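Search Search this site Search for:

The Long Goodbye of the Kitchen Radio

By Natalia Huerta

My mother's kitchen radio died in September, after 20 years of telling her about traffic she had no plans to join. It did not go quietly. For a week it played only the left half of everything, and then it gave a kind of cough during the farm report and that was that.

I offered to buy her a new one. She looked at me as though I had offered to buy her a new sister.

So I set out to have it fixed, and learned how few people want to fix a radio. The store that sold it is now a place for eyelashes. The maker, Wuvura, has a help line that plays a recorded voice, then a song, then the voice again, a little colder. A man at the mall held the radio up to his ear, like a shell, and told me it was broken.

The going rate for a new one of the same size is $19. The first quote I got for a repair was $258, plus shipping both ways. I said I would think it over, in the tone people use when they have finished thinking.

Then a neighbor sent me to Plotero, a repair shop two towns over, up a flight of stairs and past a dentist. Tapio Leinonen has run it since he quit selling insurance. He fixes radios, mixers, hearing aids, and one accordion he would prefer not to discuss. His ledger for the year stood at 819 jobs when I came in, and he read me the number with the gloom of a man who had hoped to retire.
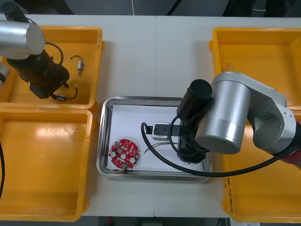
A round red circuit board on a paper-lined steel tray.

Leinonen has views. He thinks glue is a moral failing. He thinks a screw is a promise between strangers. He saves his worst words for the sealed case, the kind you can open only once, with a butter knife and regret.

"People say they don't make them like they used to," he told me. "They used to make them badly too. You could just get inside."

He kept the radio for 2 weeks and charged me $40, most of it, I think, for listening to me. My mother set it back on the shelf next to the Beltrán coffee tin, turned it on, and complained that it was too loud. She has since asked whether he does toasters.

Related stories
Who Still Buys Stamps?
The Isum Ferry and Its Terrible Soup
My Year Without a Dishwasher
In Praise of the Junk Drawer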